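The Recount in Ferkidholm

The county finished its recount of the Ferkidholm water bond in December, and the bond still passed, by 40 votes instead of 50. I voted against it. I also think the result should stand. 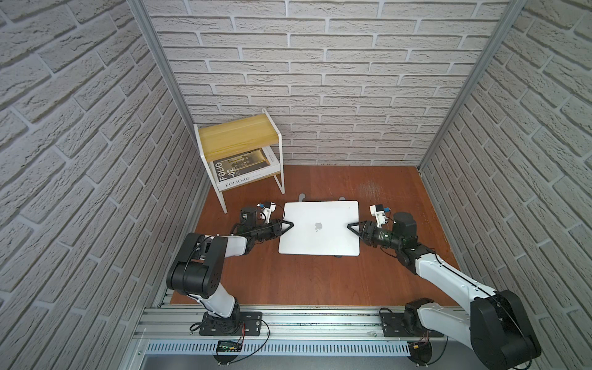
My side has spent weeks saying the count was crooked. The recount moved ten votes, most of them on ballots with stray marks. I read the report twice and found nothing in it that looked like fraud.

What bothers me more is turnout. Our precinct had one polling place open, and the line at 5 p.m. went out the door. People with kids in the car left.

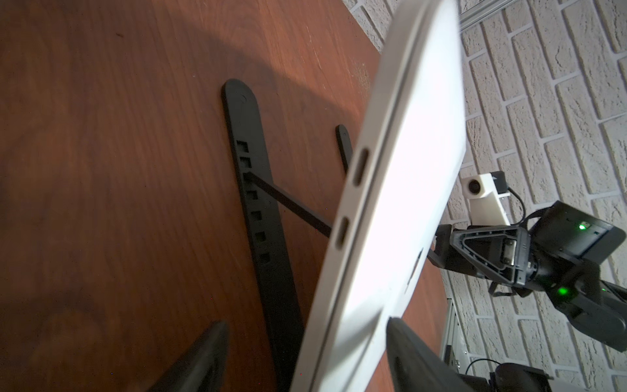

The county board could fix that before the next election by opening a second site on the Evero side of town. It was on the agenda 6 months ago and got tabled. I plan to ask about it again at the next meeting.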